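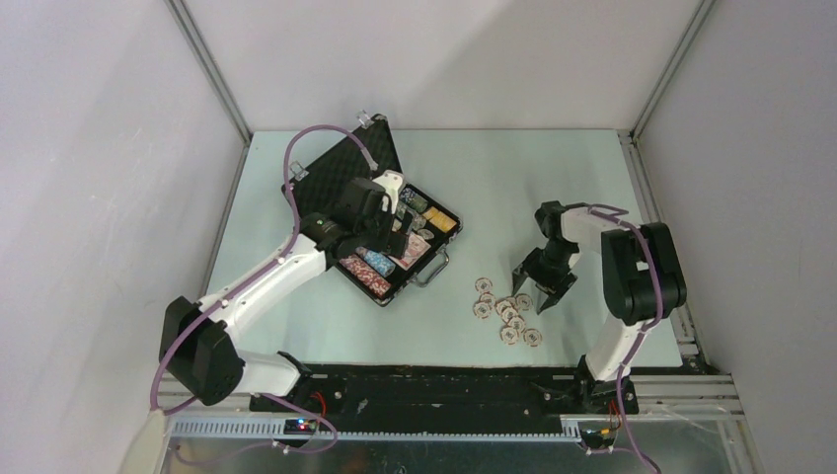

*Poker case, lid up. Red and white, light blue and white.*

Thu 14 March

Up too early. Rain again. Wrote the list for Saturday on the back of the gas bill and then paid the gas bill, so the list is now in my head, mostly.

Card night. Counting me there are five players, maybe six if Shona Kinnear can get off work, and she won't know till tomorrow lunchtime. Told her come anyway, come late, I'll deal her in. She said last time she came late she lost her whole stack in four hands and walked home annoyed. Fair.

Need: ice, paper plates, the good mustard, a second deck (one of ours is missing the six of clubs, has been since Christmas, we use a joker with a 6 on it in pen and everybody can spot it from across the room). Also lightbulb for over the table. Also a chair.

Went to Kılıçarslan's on the way to work for bread and got talked into olives. Big tub. $16 for olives! They are very good olives. Ate a lot of them at my desk, so now I need more olives.

Work was work. Meeting moved, then moved back. I'd read the wrong report for it and just nodded. Hemthorpe people want everything by the end of the month and nobody on our side wants to tell them it'll be April. Not going to be me. Sent 23 emails, probably the same email.

Called Dad at lunch. He's fine, knee is worse, won't see anyone for it. Wanted to talk about Saturday more than the knee. He thinks we should go back to playing five card draw like he did with the guys from the plant, says Texas hold'em is for people who like watching TV. I said half the table only knows hold'em. He said then teach them. Maybe an hour of draw first, low stakes, then switch. Would be nice to play it his way once while he's not there to be smug about it. Or invite him? It's a long drive for him in the dark. Think about it.

Stakes. Still not sorted. Last time it was ten dollars each and we spent half the night arguing what the blue ones were worth. WRITE IT DOWN THIS TIME. Tape it to the wall. Red a quarter, blue a dollar, no discussion, no changing it at midnight when somebody is losing.

Home by six, wet through. Mullow had been sick on the rug - the nice one, obviosuly, not the one by the back door that's already ruined. He looked very pleased with himself and wanted dinner. Scrubbed it with dish soap and cold water. Still smells. Might turn it round so the spot's under the couch. Vet says bring him in if he does it again before Monday.

Finished the Mondodau puzzle, the harbor one, after dinner. Well, finished except for about a dozen bits of sky that all look the same to me. Have to clear it off the table by Saturday anyway so it's tonight or tomorrow or it goes back in the box undone. Three weeks of evenings. Don't want to talk about it.

Tried shuffling for a while while the news was on. My riffle's gotten worse - cards all over the floor twice. Used to be able to do the bridge thing. Thumbs too stiff or deck too old. Mullow sat on the queen of hearts and woudn't move.

Text from Shona just now, she's in. So six. Needs two chairs then, not one. Ask next door tomorrow, before they go away.

Bed. Set alarm. Bulb is a screw-in one, small.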